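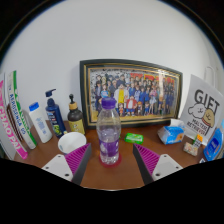 Ribbed fingers open on either side of a half-full bottle, seen from the tool's own camera.

Stalik Ribbed Finger Set
Sold by Wurkura. Finger set for hand-held grippers, magenta with dark gray pads.

In the box
2 fingers with pads fitted
2 mounting plates
Screws and hex key

Specifications
Finger length: 124 mm
Pad width: 35 mm
Fits: Stalik and Jorkden hand-held tools

Compared with the Jorkden flat fingers
Barrett Castellanos ran both sets on the same 14 household items. The ribbed fingers bend around round bottles and hold them with less squeeze. The flat fingers are better on thin packets – the ribbed tips tend to fold when pushed against the table. Results for clear bottles were the same with either set.

Fitting
Remove the old plates first. Tighten the screws by hand, then a quarter turn with the key. Recalibrate the opening width before use.

Spare pads are sold separately and ship from April.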